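Teaching a Robot to Pick Up After Us: Our Semester Project

Kusgate Robotics Club, report by Siu-ming Lam

When our club started talking about a spring project, Shu-fen Kong said she wanted something her grandmother would find useful, and that settled it pretty quickly. We would work on tidying a bedroom, starting with clothes. Our adviser, Mr. Zervas, warned us that cloth is hard (he was right!), but he let us go ahead.
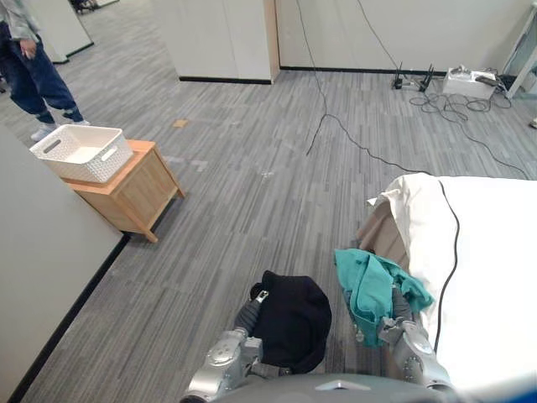

We split the job between two pairs. Chin-lung Hsueh and I worked on grasping, while Shu-fen and King-fai Cheng handled where things should go and wrote up the notes every Saturday. We recorded 200 practice runs in all, and we threw out the first 50 when we changed our way of labeling them.

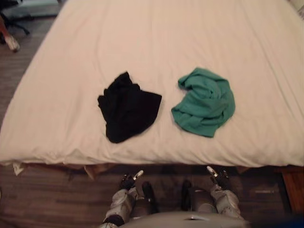
Deciding what "done" means took us longer than any of the coding. King-fai wanted everything folded, and I would have been happy with anything off the floor. The black cloth and the green one lying side by side on the sheet, with a little gap between them, would pass under the rule we finally agreed on, even with the green one in a heap. Folding is for next year's group.

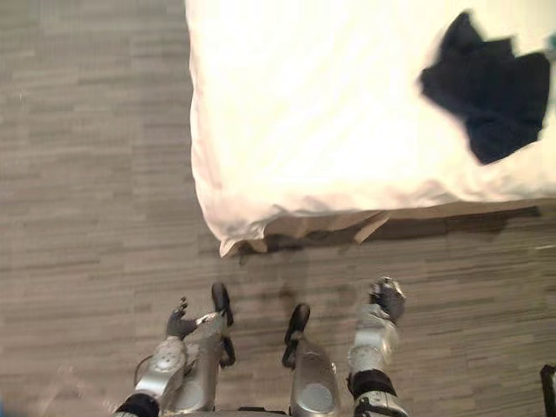
Reaching was Chin-lung's favorite part, and he spent almost 90 hours on it, mostly on how the arms should behave close to furniture. A bed is a tricky neighbor for a robot. The cover bunches up and hangs over at the corner, there is dark shadow along the floor underneath, and the hands have to work near all of that without snagging. He would like to keep going in August if the room is free, and I have already told him I'm in.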